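I finally tackled the small boxes and trays at my worktable, the ones that migrate from drawer to drawer and never seem to get home again. My best tip: pull out just a couple at a time and give them a big bare tabletop – you'll see much faster what you've got.

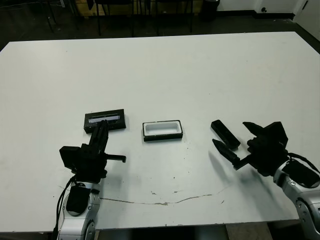
**Do shallow trays need to match?** Matching is only for looks, so use whatever fits the drawer and spend your money elsewhere.

I wipe mine with a barely damp cloth, corners first (crumbs and glitter love a corner!), then go over the rims with a dry one. Dark rims show every bit of lint, so I keep an old T-shirt scrap just for those.

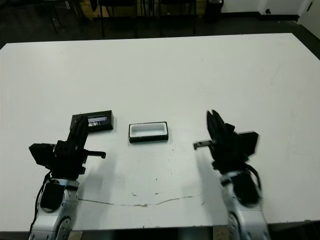 *Black box and white tray, with some bare table between them.*

Next comes sorting. Anything I reach for daily goes in the shallowest tray, and the odds and ends go in something deeper. I once bought a 40-piece organizer set from a shop in Plilumville and used maybe a quarter of it, so please measure your drawer before you go shopping! 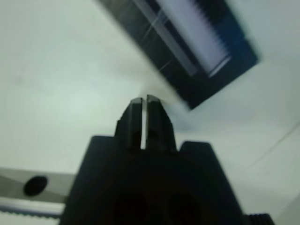 Once the drawer is measured, cut a piece of non-slip liner a hair smaller than the base – mine's from Proltar, but any kind will do. Set the boxes in without filling them and open and close the drawer a few times. If they slide, add a dab of putty under two corners. 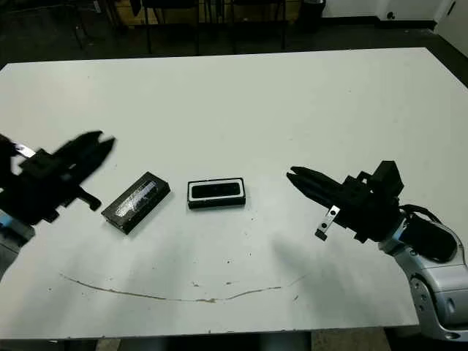 *Two small black boxes near the middle of the table.*

Labels go on last, on the side you see when the drawer is open. I use pencil on masking tape, and I rewrite them whenever I change my mind.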